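3.2 Objects and furniture

The hanging task uses a small set of household goods chosen because they turn up in most kitchens. The stand is a mug tree with a round black base, a vertical post of pale wood, and pegs at two heights. Mugs are hung by the handle. The stand goes directly on the tabletop with no mat or clamp under it, and its position was changed between sessions.

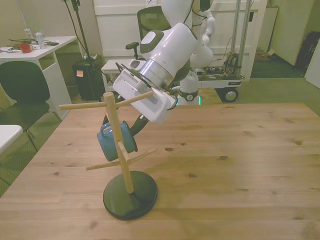
We left the pegs as sold. Several mug trees in the Fisora catalog have longer pegs with a raised tip, and in early tests these made the task too easy to tell us much about how a handle settles. A plain peg depends on its slope and on the weight of the mug. Peg height matters as well. A mug on a lower peg has less free space around it, and its body can come to rest against the post before the handle has reached its final place. 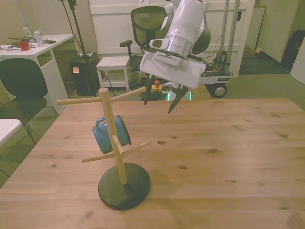 A trial was scored as complete when the mug stayed on its peg for 10 seconds with no outside contact. If the handle caught on the end of the peg and stayed there, the trial was scored as partial. Removal was scored separately, and a trial failed if the base lifted or slid during it. The full record holds 3,758 trials, hanging and removal together, split by peg.
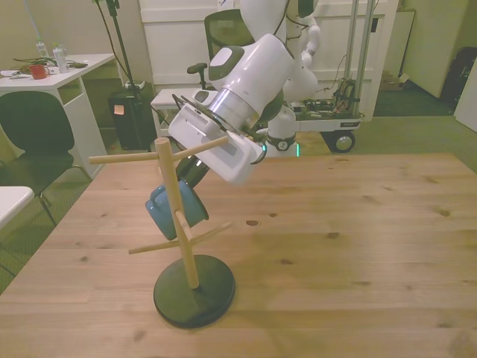 The table is light wood with visible grain and dark knots. We considered covering it with a plain cloth, as was done in the Cabrera study of dish racks, but a cloth bunches under the base and changes how easily the stand moves. The bare surface was kept for all sessions. Other furniture in the room was not controlled, and chairs and small items were allowed to stay where people had left them.

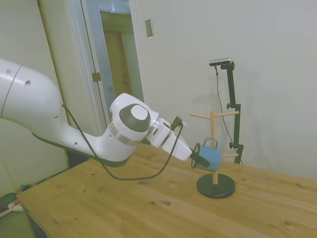
Figure 4. Blue mug and mug tree used in the hanging task.

Handle shape had a larger effect than we expected when planning the study. A wide loop accepts a peg from a range of angles, while a narrow one has to be lined up first. For this reason results in Section 4 are given by handle type, with 400 trials per type set aside for the comparison.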